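Print this page | E-mail this page

Singing with us: your questions answered

I'm Esther Kashindye and I run the Sornau Singers, which means I choose most of the music, wave my arms on Tuesdays and answer the e-mails. The same things come up again and again, so I've put them all on one page. Last updated July 20, 2019.

Do I have to audition?

No! You come along for three rehearsals, you sit next to somebody who knows the part, and after that you tell me whether you'd like to stay. I may ask you to sing a few scales with me at the piano in the break so I can work out where to put you, but there's no pass mark.

I can't read music. Is that a problem?

Quite a lot of us couldn't when we started (a fair few still can't, and get by on a good ear and a lot of pencil). I make practice tracks for every piece, one for each voice part, and they go up in the members' area by the weekend. They're just me plonking out the notes and occasionally swearing under my breath, so don't expect beauty.

How do I know if I'm an alto or a soprano?

Start wherever feels comfortable and we'll see. People tend to think they're altos when what they mean is that they were told off for being loud at school. I was one of those, and I spent six years in the wrong section.

What sort of thing do you sing?

A real mixture. The June concert was Fauré's Requiem with some part-songs in the first half, and for the winter we're doing Vivaldi's Gloria, a set of folk songs arranged by our accompanist, and carols of course. I get asked for more pop songs about once a term. I've nothing against them, but a good choral arrangement is hard to find and a bad one is misery for the basses, who get nothing but "doo".

Where and when do you rehearse?

Hivberg Hall, upstairs room, half past seven until half past nine with a tea break in the middle. The side door is the one to use. If it's locked, ring the bell and be patient, we can't always hear it over the tenors.

How much does it cost?

The subscription covers hall hire and the accompanist, and you can pay it by the term or all in one go. The treasury side of things isn't mine, thank goodness, so write to the address at the foot of the page for the current rate. Students pay half. Your first three rehearsals are free, and I do mean free — no one will come round with a tin.

Do I need to buy the scores?

Usually not. We hire most of them, and our own library is bigger than you'd think: 797 copies at the last stocktake, including far too many of Stainer's Crucifixion. Please use a soft pencil only, and rub out your markings before you hand the copy back. The hire library fines us for pen, and I have a long memory for handwriting.

What do I wear for concerts?

All black, long sleeves, and comfortable shoes you can stand in for an hour. Black folders are provided. Please leave perfume and aftershave at home, as we stand very close together.

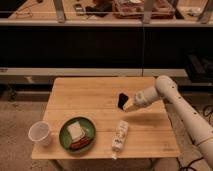 Page 2 of 3

Will I have to sing a solo?

Only if you want to! We bring in soloists for the big works, and small solos in the folk songs go to anyone who puts a hand up. If four people put a hand up we have a short, friendly sing-through at the end of a rehearsal and I choose. I hate that bit.

What happens if I miss rehearsals?

Life happens, just let me know. The one I'm strict about is the final Saturday rehearsal with the orchestra. If you can't make that, I'll ask you to sit the concert out, however well you know your notes.

Can I bring a friend to listen?

Yes, any week except the last two before a concert. There are chairs along the back wall. I should warn you that the last friend who came to listen was singing second soprano by the tea break.

Do you ever go away to sing?

Every other summer. Last time it was Dikport, where we sang evensong twice and a lunchtime concert with the Jafarzadeh Quartet, and next time is still being argued over. Tours are optional and you pay your own travel.

Print this page | E-mail this page

6 comments | 44 shares

Contact: the Secretary, Sornau Singers, Hivberg Hall | © Sornau Singers 2019 | Back to top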